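The Case for Paying the Rehearsal

The Doucet Music Trust will close its autumn funding round on 21st August, and the guidance notes that accompany it contain a sentence which deserves more attention than it has received. Applicants are advised that "preparatory activity, including rehearsal, should ordinarily be treated as the artist's own contribution". The wording is mild. Its effect on choirs, bands and small orchestras across the region will be considerable, and it is the purpose of this essay to argue that the sentence should be withdrawn before the round is assessed.

It is right to begin with what the Trust does well. Over the past decade it has supported new recordings, first performances and tours to towns that commercial promoters had long since given up. The Wonilum Ensemble would not have made its two albums of harbour songs without it. Many of us who now find fault with the guidance owe our early careers, in part, to the Trust's willingness to take a chance on unfamiliar names, and the criticism offered in these paragraphs should be read in that light.

The difficulty lies in how a performance is understood. Under the present rules a concert is an event with a date, a hall and an audience. Money may be claimed for the hire of the hall, for programmes, for transport and for the fee paid to each musician on the night. The weeks in which the music was learned do not appear on the form at all. A string quartet that meets nine times to prepare a difficult new piece will be paid for one evening, and the application will show that evening as the whole cost of the work.

Figures published with last year's report make the point plainly. The Trust received 346 applications, of which 245 came from groups with no salaried members. In that second category the average award was 1,924 pounds. Once a hall, a van and the printing had been paid for, the sum left for the players was small, and it fell smaller still when divided among seven or eight people. If rehearsal hours are included in the reckoning, a good number of these musicians were working for less than the lowest lawful wage in any shop on the same street.

It may be answered that musicians have always practised in their own time. This is true of private practice, and no sensible person proposes that a trumpeter should send in a bill for scales. Rehearsal is a different matter. It requires several people to be in one place at one hour, often having given up other paid work to be there. It usually requires a room, and sometimes a piano that has been tuned. It is labour carried out under direction and to a timetable, and in every salaried orchestra in the country it is paid as such. The guidance asks the poorest groups to accept terms that the richest would refuse.

There is also an artistic cost, and the Trust ought to be more troubled by it than by any other. Groups that cannot afford to rehearse choose music that does not need rehearsing. One sees this in the programmes: the same overtures, the same carols, the same three film themes arranged for brass. When Marcus Quintanilla wrote his long cantata for the festival at Rakow, it was performed with two movements missing. The singers had been able to meet only four times, and the choir's director judged that the remaining pages could not be made safe. The audience was generous, and the Trust's report described the evening as a success. The missing movements have not been heard since.

A further consequence concerns who is able to take part. Unpaid rehearsal favours those with a private income, an understanding employer or nobody at home to look after. Younger players leave first, followed by parents. The Clesov Wind Band lost both its oboists in a single season, and each gave the same explanation in writing. A funding body which states, as the Trust rightly does, that it wishes to see a broader range of people on the platform cannot be indifferent to the conditions under which they reach it.

The remedy need not be elaborate. Applicants should be permitted to enter rehearsal as a cost in its own right, up to a fixed share of the total budget. One third would be a reasonable starting point. The rate might be set at half the performance fee, so that the concert itself remains the centre of the award. A short rehearsal schedule, signed by the group's director, would give the assessors all the assurance they require.
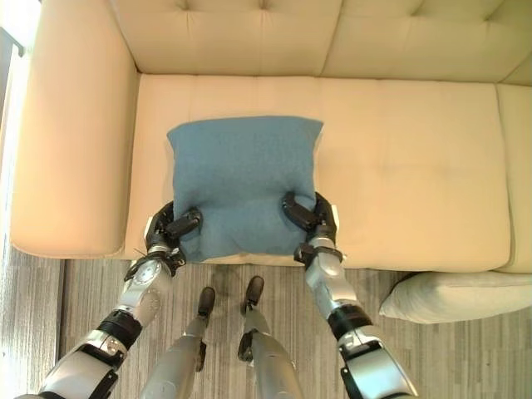
Otis Haverford does not agree that the money can be found so easily, and he has put the objection with some force. A fixed fund, he argues, that begins to pay for rehearsals must pay for fewer concerts, and the groups turned away will be the newest and least practised at filling in forms. He would sooner see ten rough performances in ten towns than six polished ones in six, and he adds that a band often learns more in front of an audience than in a month of meetings.

This is the strongest case on the other side and it should not be waved away. The number of awards would fall, at least in the first year. It does not follow that the public would be worse served. A programme properly prepared can be given more than once, and groups that have rehearsed together tend to stay together. At present a great many funded concerts are performed a single time and then abandoned, with the parts returned to the library and the players dispersed. Two or three performances of the same programme would cost the Trust little beyond the hire of the hall.

As for the newest groups, they could be protected by a reserved portion of the fund, as was done for the October round two years ago. On that occasion 3,131 pounds was set aside for first-time applicants and every penny of it was awarded. The precedent exists and the paperwork could be used again with very little change.

Loretta Obi raised a related concern at the spring open meeting, when she asked whether paying for rehearsal would oblige amateur choirs to pay their singers. It would not, and the revised guidance should say so in plain terms. Choirs whose members sing for pleasure would remain free to do so. Their accompanists, section leaders and hired soloists, who are very often the only people in the room relying on the work for their rent, would be able to claim for the hours they give.

The trustees meet again before the assessors begin their reading. They have the power to amend the notes by a simple vote, and they have done so before on lesser questions, including the permitted length of a biography. Applicants who have already submitted should be given a fortnight to revise their budgets, and the sentence on preparatory activity should be struck out.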